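The Wall People

Plaster repair is having a moment and the waiting lists prove it

The call came at ten to seven, before coffee. Damp again, back bedroom, could somebody look. Géza Vörös had his boots on before the woman finished talking. He always looks. Half the time, he says, looking is the job.

I rode along with him for most of a week in June. Old van, no radio, lime dust in the cup holders. Twenty-four years he has been fixing other people's walls and he still knocks on them with one knuckle like he's visiting.
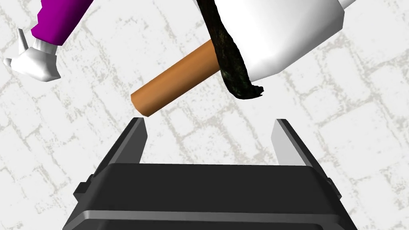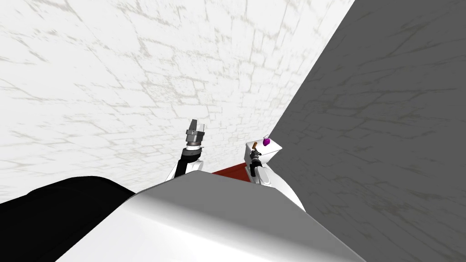
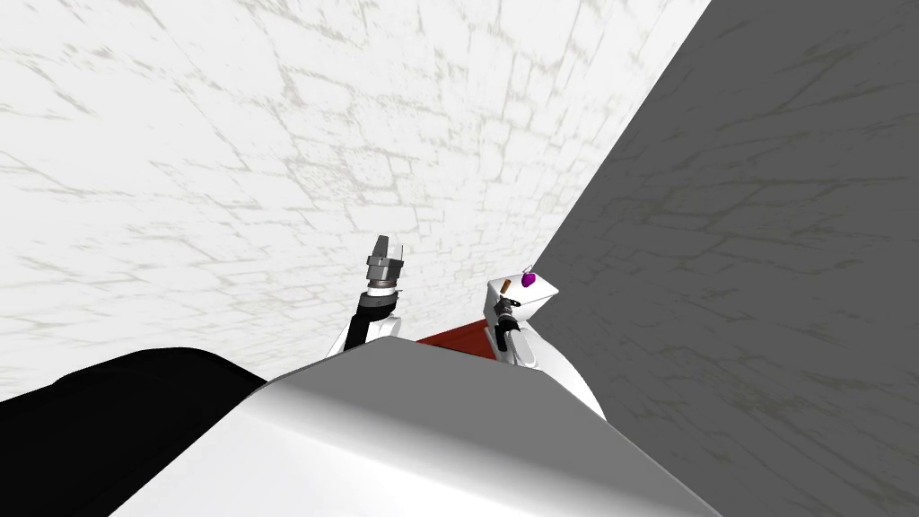 Back to the bedroom. A brown bloom low on the chimney side, size of a dinner plate. The owner had painted over it. Then painted over it again, with the expensive stuff this time. Three coats, same plate.

"You can't paint water," Géza said. Then he went outside and stood in the flower bed for ten minutes staring at the gutter.

It was the gutter.

This is the thing about old plaster. It complains late. A slate slips in the fall, the wall starts talking in spring, and by then the owner has blamed the kids, the shower, the neighbor. A plasterer worth paying starts outside and works in. A bad one starts with a bucket.

And there are plenty of bad ones. Demand is silly right now. Wako, the little outfit Géza shares a yard with, had 28 jobs booked when I visited and one working mixer. They turn people away on the phone, politely. Isunora, two towns over, stopped answering the phone completely and put a form on thier website. The form asks what year your house was built. Most people guess.

Why now? Ask five people. The boom in gypsum board put a generation of plasterers out of work, so not many were trained to follow them. Then buyers fell back in love with old houses. Lumpy walls, deep sills, rooms that aren't quite square. They moved in, turned up the heat, sealed the windows, and the walls that had been drying out through every crack and draft suddenly couldn't.

So, cracks. A quick word on cracks, as everyone wants one.

Hairlines, the spidery kind that wander all over a wall, mostly mean nothing. Old plaster shrank, the house moved a little, a truck went by every morning for sixty years. Fill them if they bother you. A long straight crack that opens and shuts with the seasons is probably two materials meeting that don't like each other. Stepped cracks that follow the joints of the masonry, those you want looked at. Same for anything you can fit a coin into.

Put a pencil mark at each end and write the date beside it. Come back in six months. Géza has clients who do this and clients who lie awake instead.

Hollow spots are different. Knock. Solid plaster gives you a dull little thud, loose plaster sounds like a drum. Loose doesn't mean lost, though. You can drill small holes, wash the dust out, inject a thin lime grout and prop a padded board against it. Leave it. Don't touch it. Leave it some more. I watched this on a stair wall and it is the least exciting thing I have ever enjoyed.

Money. People get shy here so let me just say it. The stair wall came in at $3,730, including the scaffold, not including the repaint. The owner had a quote to rip the whole lot out and hang board for less. She went with lime anyway. Her grandmother's height marks were on that wall, in pencil, by the newel post. Sold.

Not everybody has a grandmother's pencil marks. And I'll be fair to the board people, a flat wall by Friday is a real thing to want when you have a baby coming. What gets Géza going is cement. Cement over soft brick, cement over stone, cement skim on a lime wall, he has a whole speech. Cement is hard and tight, the wall behind it is soft and damp, water can't get out the front so it goes looking. Usually finds the skirting board. Then the joist ends. Then you're not calling a plasterer anymore.

He did the speech for me in a parking lot, with sandwiches. Then did it again the next day to a man buying cement.

The materials, at least, are easier to get than they were. Clanesent sells lime putty by the tub now and will match a sand if you mail them a lump of your wall in a bag. Flondico does the hair, goat mostly, in bundles that look like something from under a bed. You tease it apart and shake it into the mix late so it doesn't rot or ball up. Too much and the trowel drags. Too little and you've made a cookie.

Can you do it yourself? Small patches, sure. Cut back to what's firm, wet the edges, wet them again, thin coats, patience. Everybody skips the wetting. The old wall drinks the water out of the new patch and it curls away by the weekend. Wear goggles. Lime in the eye is an emergency room trip and Géza, who has had two, will not discuss it.

Ceilings, no. Get someone.

We went back to the back bedroom on my last day. The gutter bracket was new, the brown plate was still there, paler at the rim. The owner wanted to know when he'd start. Next spring, he told her. Let it dry. She'd had her hand on the checkbook.

"All winter?"

"Open the window some," he said, and knocked on the wall on his way out.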